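Wiltico says its sorting board teaches "spatial confidence." Parents in Skulholm may want to see the evidence first

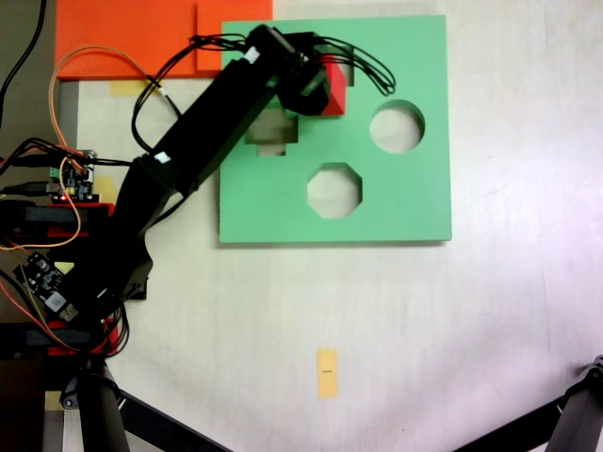
A mint-green shape-sorting board with round, octagonal and stepped openings, and a bright red block.

Toy maker Wiltico has begun selling a new shape-sorting set called Flirstead, at $65, with a claim on the box that regular play builds "spatial confidence" and gives children a head start in math before kindergarten. The company is offering the set to preschools at a discount and says 77 of them have signed up. It would not say how many of those paid for it.

A shape sorter is one of the oldest ideas on the toy shelf. There is a board with holes in it, there are blocks, and a child tries to get one into the other. Flirstead does that too. The differences, as far as they can be pinned down, are in the choice of openings and in the booklet.

The openings are a little harder than usual. Next to the plain round hole there is an octagonal one, and the two are close enough in outline that a small child could reasonably mix them up. There is also a stepped, cross-like opening that asks for the block to be turned the right way before it will drop. Wiltico calls these "decision shapes." The booklet uses the term on nearly every page and never quite defines it.

Jonatan Nordin, who led the product's development, said the idea came from watching children finish ordinary sorters too fast.

"They learn that the circle goes in the circle and then they're done with it," he said. "We wanted something where you have to stop and look. The octagon makes you look."

Asked what the math claim was based on, Nordin pointed to the company's own trial, held in March. Children used the board at school for five weeks, and their teachers filled out a form at the start and another at the end. Most teachers reported that the children had become better at matching shapes.

That is a thin result. Children who spend five weeks putting shapes in holes ought to get better at putting shapes in holes, and children of preschool age get better at a great many things over five weeks whatever is on the table. There was no second group playing with something else. The teachers knew which toy was being tested, and their schools had been given it free. None of the questions on the form, a copy of which Wiltico provided, had to do with numbers, counting or anything else a parent would recognize as math.

Nordin accepted some of this. He said the trial was "a first look" and that a longer one was planned, though he could not give a start date or say who would run it. He did not agree that the wording on the box should wait.

"It says it supports early math. It doesn't say it replaces teaching," he said.

The box in fact says "gives your child a head start in math." Nordin said the wording on the website was softer and that the two would be brought into line at the next printing.

Siv Sundqvist runs the toy lending room at the Skulholm library, where a Flirstead set has been on loan since spring. She likes it well enough. The colors are cheerful, she said, and the board doesn't slide around as much as some. What she doesn't see is a reason to pay $65 for it when the room's older sorters, several of them hand-me-downs, go out just as often.

"The kids don't read the box," Sundqvist said. "They want to post things through a hole. After a while they want to post the wrong things through the hole, and that's when they're really having fun."

She was also doubtful about the octagon. Some of the younger borrowers, she said, get cross with it, and a few parents have brought the set back early. Others have taken it out twice. She hasn't kept a record and warned against reading much into it, which puts her a step ahead of the booklet.

There is a separate question about age. The packaging gives a range of 2 to 5, a wide span for a toy of this kind. A two-year-old may find the stepped shape beyond them for months. A five-year-old may well be through the whole board before the lid is back on the box. Nordin said the company expects older children to use the "challenge mode," which involves doing the same puzzle with eyes closed. No extra parts are supplied for it, and a scarf would do the same job with any sorter already in the house.

The preschool offer deserves a close look as well. Schools that join get the set at a reduced price along with wall posters and a pack of progress sheets. The sheets carry the Wiltico name and a web address, and they go home with the children. Nordin said parents had asked for them. Preschool directors weighing the deal might ask whether they are getting a toy at a discount or handing out advertising for one, and whether they want a child's afternoon at the sorting table turned into a score.

At Blomqvist, the toy and hobby store on the main street, the set sits at the front near the register. The store carries two other sorters, both cheaper and neither making any promises about school. A clerk said Flirstead was selling "okay," mostly to grandparents, and that the most common question was whether replacement blocks could be bought one at a time. They can't. Wiltico sells them only as a complete refill pack, and the price for that has not been announced.

Lost blocks are the usual end of a shape sorter, as anyone with a couch knows, so the answer matters more to the average household than anything in the booklet. Nordin said single blocks were "under discussion."

None of this makes Flirstead a bad toy. Sorting shapes is a perfectly good way for a small child to spend a quarter of an hour, and the trickier openings may keep some of them at it longer. Handling objects, turning them and trying again is ordinary, useful play. It was ordinary and useful before the new box came along, and the company has so far shown no sign that its version does more of it than the one at the bottom of the toy basket.

Wiltico says it will publish the full results of its spring trial, including the forms, on its website. At the time of writing the page held a short summary and a link to the store.

The library's set can be borrowed by anyone with a Skulholm card. There is currently a waiting list for it, and none for the others.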